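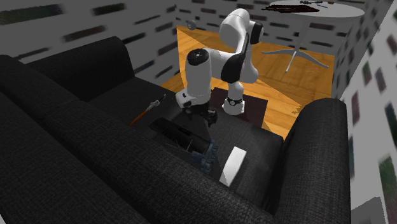
How often should you really clean a fabric couch? Vacuum it every other week, and give it one proper wash a year, preferably in July when the windows can stay open all day.

I know, I know, once a year sounds like a lot if you've never done it. I hadn't either until last summer, and now I'm the person who brings up upholstery at cookouts. We got 1,456 replies to our spring survey on household chores (thank you, I read every single one!) and the couch came up more than the oven. So many of you wrote some version of "I vacuum the top and hope for the best."

So let's start with the vacuuming, which is most of the work anyway. Pull off any cushions that come off. Use the soft brush head on the flat parts and the skinny nozzle down the seams, and go slowly. I used to whip through the whole thing in a minute and a half and wonder why it still smelled like popcorn. Slow passes, in two directions, make a huge difference. Don't forget the outside of the arms, where everybody's hands go.

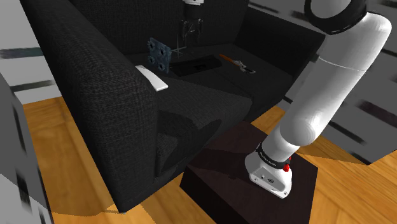 After that comes the tag. Somewhere under a cushion or on the bottom of the frame there's a little label with a letter code. W means you can use a water-based cleaner, S means solvent only, WS means either one is fine, and X means vacuum and stop there (please believe the X). If the tag is gone, treat it like an X until you've asked the store or the maker.

For a W couch, my recipe is very plain: a bowl of lukewarm water, a small squirt of clear dish soap, and two white cloths. Test it on a spot at the back and let it dry completely before you go any further. Then wring the first cloth out until it barely feels damp, wipe one section at a time, and follow with the second cloth and clean water. Work from seam to seam so you don't leave rings. Drying took 5 hours at my place with a fan going, and I was so pleased with the result that I made my sister come over and sit on it.

Dark fabric is its own little adventure. It hides coffee beautifully and shows every crumb and cat hair, so a damp rubber glove is your friend - just drag your hand along in one direction and the hair rolls up into a rope. It's gross and wonderful.

Hemi Brunton wrote in with a tip I'd never heard: rotate loose cushions on the same night you change the bed sheets, so it turns into one habit and you don't have to remember two. Hemi has kept a Vedetti three-seater going through two moves and a puppy. I've been copying this for 3 months and our middle cushion has stopped looking sad.

A few of you asked about baking soda. I like it for smells, on dry fabric only, left on for an hour and vacuumed up well. It won't do a thing for stains, though, so save your box for the fridge if that's what you were after.

Next time we're doing curtains, including the lined kind that everyone's scared to wash. If you've got a method, send it over before the end of the month - long rambling emails very welcome!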